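We use cookies to improve your visit. Accept all | Manage settings
Search tips and recipes
Search

When the kitchen arm drops a lid: safety tips for home cooks

By Farzad Tehrani

My Asadi arm has been working on my counter since April, and in this time it has lifted the lid of a pot very many times. The counter in its log says 2,533. One of these times it let the lid go, at the height of a hand, and the glass broke into the soup. I was standing close and was lucky. After this I changed several habits, and I write them here for people who also cook with a small arm.

Begin with the knob. Smooth and round knobs are pretty, but two flat fingers touch them only in two narrow places. If there is a little oil on the metal, the lid can turn in the grip and then slide out. I wipe the knob with a drop of washing-up liquid and dry it with a paper towel before each session. A damp cloth is not enough.
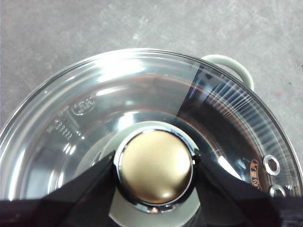 Fingers closed on both sides of the knob, with the steam holes to the right.

Look also where the steam comes out. My arm used to wait above the vent holes while the soup was boiling, and I think the wet fingers were half of my problem. Now I switch off the heat, wait 3 minutes, and only then start the lifting program. Practise first with a cold, empty pot. It is boring, but a cold pot forgives you.

Keep the counter clear on the side where the lid will be put down. Small things that roll are the worst – eggs, lemons, a round pepper mill. Put them in a bowl or take them away completely.

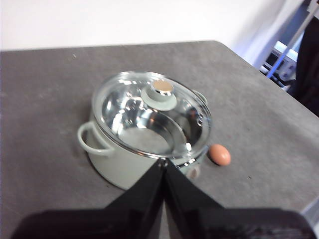 An arm which is taught to move one thing does not always know about the second thing beside it. Mine pushed a jar of Fikham pickles to the floor with its elbow, very slowly, and I watched it without understanding that I should press the stop button. So please put the stop button where your free hand can reach it, and press it early. You lose one lift and nothing more.

Next is the speed. The factory setting was too quick for glass. I reduced it to 23 per cent in the Karkimell app, and the swinging of the lid became much smaller. Keep your hands away from the pot while the arm is turning, even if you only want to move a spoon.

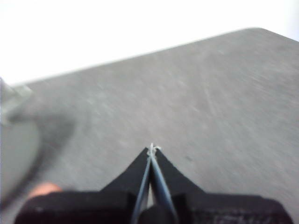 Can I catch the lid if I see it slipping?
Leave it to fall and step back. The glass may be hot, the arm may still be moving, and your hand will be between the two.

After any fall, throw away the food, also if you see only one crack. Check the lid against a lamp for small chips at the border, and do not use it again when you find one.

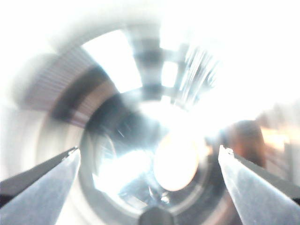

Fingers need their own cleaning too. I take a soft toothbrush and warm water, and I brush the inside faces and the corners of the tips, where dried starch likes to stay. Unplug the arm before this. Then I close the fingers on a folded paper towel and pull softly. When it comes out easily, the grip is weak or the faces are still greasy, and the arm has a holiday until I find the reason.

I bought replacement pads from Clesell after the accident, and they hold better on metal than the old ones – on wet glass I see no difference. Write down the date when you change them. Mine is on a piece of tape under the base.

Get our kitchen tips by email. Enter your address to subscribe. You can unsubscribe at any time.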